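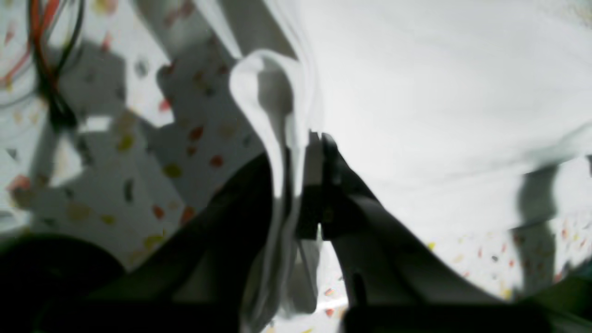
Mella Bridal – Frequently Asked Questions
Last updated Tuesday, August 27, 2024

When should I order my dress?
Order nine months before the wedding if you want a made-to-measure gown. Dresses from the ready-to-wear rail can be taken home the same day, but alterations still need six weeks. For weddings in June, please book your first visit by the previous fall. Those fitting slots go first.

Do I need an appointment?
Yes, for bridal. Suits and guest outfits can be tried on without one, any day we are open. A first bridal appointment lasts two hours and is free. You can bring up to 3 guests. The fitting room will not hold more than that.

Who will I be working with?
Josefien Hoekstra and Signe Nordin take the first appointments. Liesbeth Desmet does all pattern cutting and the final fittings. If you have a preference, put it in the notes when you book.

Do you dress same-sex couples?
Yes. Two dresses, two suits or one of each – it makes no difference to how we work. Couples who want to keep their outfits secret from each other are booked on separate days, and we keep separate files. Tell us if there is anything we should not mention in front of your partner.

How much is the deposit?
The deposit is $400 and comes off the final price. It can be refunded until the fabric is cut. After that it cannot, even if the wedding is postponed. We will store a finished dress for up to a year at no charge.

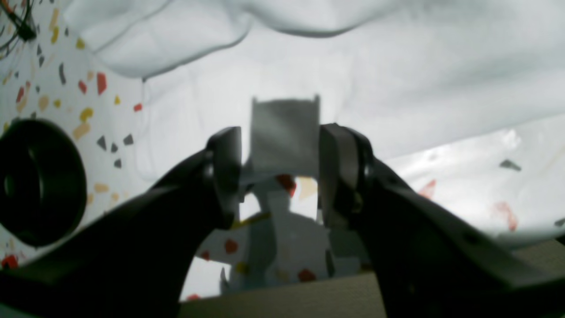

Which designers do you carry?
Our own line, plus gowns from Žukauskas and separates from Serkel. We stopped carrying Clusis last year but can still alter their dresses. Sample sizes vary by label, so ask before you travel a long way for one particular gown.

Can I bring a dress I bought somewhere else?
Yes, if it is clean. Alterations on outside dresses start at $126. Beaded gowns and anything with a corset back are quoted after we have seen them. We do not take in rental dresses.

How do I look after the dress before the wedding? 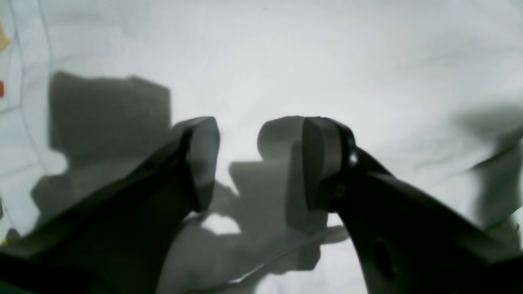 Hang the dress by the inside loops, never by the straps, and leave it in the cotton bag it came in. Plastic covers trap moisture and can yellow silk. If the dress has a long train, take it out two days ahead and let it drop. Plain white cloth with creases toward the sides, like the piece shown here, is a job for a steamer on low, held a hand's width away. Do not use an iron on lace or tulle. If you are flying, ask us to pack it for you – we fold with tissue, and Csenge Kocsis will show you how to open it at the other end.

Can someone come to the venue on the day?
Within the city, yes. Geert De Bruijn handles these bookings and will send you a quote.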